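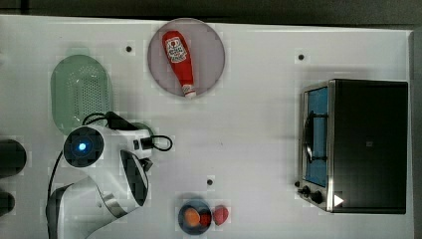
The ketchup, the plate and the green colander.

The Room in Stukden

When Grażyna Cieślak came to Stukden, she had two suitcases and a letter with an address on it. The letter was from her aunt's old friend, Maeve Hanrahan, and it said that the room was small but the window was good. Grażyna had read it so many times on the train that the paper became soft at the folds.

It was February and the river was the same color as the road. She walked from the station because she did not know how to ask for the bus. The number of the house was 527, and the street began at number two, so she had time to prepare her first sentence. "Good evening, Mrs. Hanrahan, I am very grateful." She said it quietly to every gate.

Maeve opened the door before she could knock.

"You're frozen," she said. "Get in, get in, the heat is going out."

The sentence was lost. Grażyna said only "Yes," and went in.

The window was good, as the letter had promised. It looked over the roofs of the Cullinane mill, where Grażyna was to work with the accounts. In the evening the mill lights went out one floor after another, and then she could see herself in the glass, a woman of middle age with her coat still on.

For the first weeks they were polite to each other, and it made both of them tired. Maeve talked fast and swallowed the ends of her words. Grażyna answered slowly and always finished hers. They ate at different hours. Each of them washed her own cup.
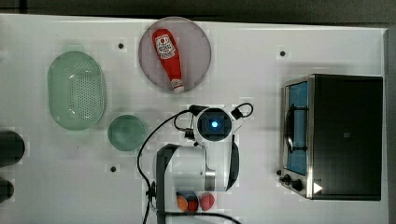
Colander and small green bowl, beside the plate.

Then one night there was a storm, and the telephone rang at an hour when it should not ring. Grażyna heard Maeve go down the stairs. She heard her say "When?" and then, after a long time, "No, no. You were right to call."

She lay and listened for the steps to come up again, but they did not come. At last she put on her sweater and went down.

Maeve was sitting in the dark kitchen. Her brother had died in Pleswood, she said. They had not spoken for five years. It was about a boat.

"A boat?" said Grażyna.

"Our father's boat. He sold it and didn't ask me. I never even liked the thing. It smelled." Maeve laughed, and then she put her hand over her mouth.

Grażyna knew the correct words in English. She had learned them from a book, together with the words for weddings and for the birth of a child. I am sorry for your loss. But the words seemed to her too clean, like a towel in a hotel. So she told Maeve about her own sister in Sosura, who was alive, and whom she had not called since the autumn. The reason was a coat. It was their mother's coat, with a fur collar, and neither of them could wear it because the sleeves were too short.

"Is it a nice coat?" Maeve asked.

"It is a terrible coat."

The rain went on. Maeve got up and looked in the cupboard, and they ate bread and some cold beans, standing, like people who are waiting for something to leave.

"Where I'm going tomorrow, they'll all look at me," Maeve said.

"I will come with you."

"You have work."

"I will say to them that I have a funeral. It is true."

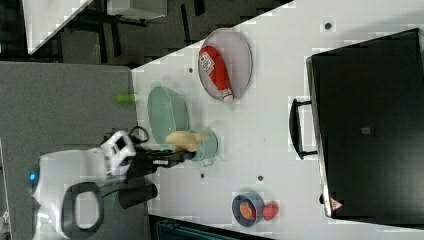 Oval plate near the oven, with the mobile robot's gripper over the table.

They took the early bus. Maeve had a black hat which she held on her knees the whole way, and she did not talk fast now. Past the second bridge the fields were under water, and three swans were sitting where the road to the farms should be.

"He would have liked that," Maeve said. "He'd have said he could use a boat."

Grażyna looked at the swans until they were behind the trees. Then she took out her telephone and found her sister's number. It was too early to call Sosura, or maybe too late, she could never remember which way the hours went. She pressed it anyway.

It rang four times.

"Who is it?" said her sister, in a voice full of sleep, and Grażyna told her.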